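How to Choose and Order Poly Bags and Liners for Packing Parts

Plindmont Packaging, packing guides
Updated 2021-01-15

This guide is for anyone who buys plastic bags, drum liners or carton liners for a workshop, store or small factory and wants to get the order right first time. It covers measuring, choosing the film, working out thickness, asking for samples and storing the bags once they arrive. You don't need any special equipment apart from a tape measure, some scales and a marker pen.

What you need before you start

Have one full load of whatever you're packing to hand. A single item is fine if you pack one per bag. If you fill a carton or drum, use a full one. You also need to know three things: how heavy the load is, whether it has sharp corners or edges, and how long it will stay in the bag. Write these at the top of a sheet of paper, because every supplier will ask for them.

Step 1. Measure the load

For a flat bag, measure the width and depth of the load and add them together. That gives you the smallest width of bag that will go round it. Add 30 mm to that so the load slides in without a fight. For the length, take the height of the load, add the depth, and then add enough for the closure. A heat seal needs less than a fold and tape, and a cable tie needs the most.

For a gusseted bag the sum is different. The width of the bag face should match the width of the load, and the opened gusset should match the depth. Suppliers write gusset sizes in more than one way. Some give the full opened gusset and some give each side folded in. Ask which one they mean before you compare prices.

For a drum liner, measure round the inside of the drum and halve it to get the flat width. Measure the inside height, add the diameter for the base, and then add the turnover at the top. Don't skimp on the turnover. A liner that slips down into the drum during filling wastes far more than the film you saved.

Step 2. Choose the film

Most everyday bags are one of these.

LDPE is soft, clear and quiet to handle. It seals easily and suits general packing, spare parts and inner bags.

LLDPE stretches further before it tears. It is the usual choice for liners and for loads with corners.

HM or HDPE is thinner and stiffer for the same strength, with a milky look and a crisp feel. It is good for light liners, carry bags and dry goods. It splits quickly once nicked, so keep it away from metal edges.

Blends are common as well. If a price looks low for LLDPE, ask what share of the film is LLDPE and have the answer put on the quotation.

Electronic parts are a separate matter. Plain polythene builds up static, and a circuit board shouldn't go straight into an ordinary bag. Ask for anti-static film for general use near boards, or metallised shielding bags for the boards themselves. Pink film is often sold as anti-static, but the colour is only a dye, so go by the data sheet.
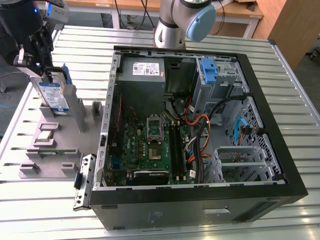
Step 3. Work out the thickness

Thickness is quoted in microns, or in gauge by older firms. To turn microns into gauge, multiply by 4. A 30 micron bag is therefore 120 gauge. Put the unit on your order every time. We have seen an order for "120" come back as 120 micron, and the buyer had to pay for a bag four times heavier than they wanted.

As a starting point, light dry goods will often sit happily in 30 micron film. Small metal parts usually want more, and anything with a point or a sheared edge may need double bagging or a board sleeve under the film. Going thicker will not always cure a puncture. If one corner keeps coming through, wrap the corner.

Check the tolerance too. Film is blown, and the thickness varies across the width. Ask the supplier for the minimum as well as the average.

Step 4. Ask for samples and test them

Ask for at least 2 samples of each bag you are considering. One is for testing and the other you keep, signed and dated, as the reference for the bulk order. Mark the thickness and film type on each with a marker as soon as they come out of the envelope, as they all look alike by the afternoon.

Fill the test bag with the real load and close it the way your packers will close it. Lift it by the top and hold it for a slow count of ten. Then put it down, pick it up again and turn it on its side. Look at the bottom seal first. Most failures start at one end of that seal, where the film folds.

Leave the filled bag overnight with something of normal weight stacked on it. Look for whitening along the corners, which shows the film has stretched. A little is no trouble. A white line right across a corner means you should go up a grade.

Our own sample set for this guide came in three films, Cemari, Moldovan and Makitz, which are the names we use on our price list for LDPE, LLDPE and HM. If you order by those names, still write the film type beside them.

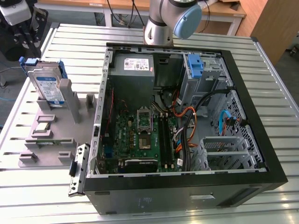 Step 5. Write the order

Put all of the following on the order, in this sequence, so it can be checked against the delivery note line by line:

Film type, and blend if any
Width, gusset and length in millimetres
Thickness in microns
Clear, tinted or printed
Seal type (bottom seal, side seal or star seal)
Loose, on a roll, or on a block
Quantity per pack and number of packs
Delivery address and unloading arrangements

Bags are sometimes sold by the kilo. To compare a price per kilo with a price per bag, weigh a sample pack, divide by the number of bags in it and multiply by the kilo price. Check whether the weight quoted includes the roll core or outer wrapping. A heavy cardboard core can make a cheap roll rather less cheap.

Printed bags need artwork approval, and the plates are normally charged separately on the first order. Ask who keeps the plates and for how long.

Step 6. Check the delivery

Open one pack from each pallet. Measure the width and length of a few bags and compare them with your signed sample. If you have a thickness gauge, take readings across the width. If you don't, weigh a full pack against the weight on the specification, which will show up thin film quite reliably.

Open a few bags by hand. If the sides cling together, the film may have too little slip additive or may have been wound while still warm. Blocked bags slow a packing bench down badly, so raise it with the supplier straight away and keep the label from the pack.

Step 7. Store them properly

Keep bags in their outer wrapping until they are needed. Store them off the floor, out of direct sun and away from heaters. Clear film left in a window turns brittle, and printed film can fade. Use the oldest stock first, particularly with anti-static film, whose coating loses its effect with age. Write the delivery month on the end of each carton where it can be read without moving the stack.

Common problems

Bags split at the bottom seal: the load may be dropping in too hard. Try a shorter drop before paying for thicker film.

Heat seals peel open: clean the sealing bar, then raise the temperature a little at a time. Dust or oil on the film will also stop a seal.

Liners tear at the drum rim: check the rim for burrs and order a slightly wider liner.

Bags are too long and the packers fold them over twice: take 44 mm off the next order and run a short trial before you change the standing specification.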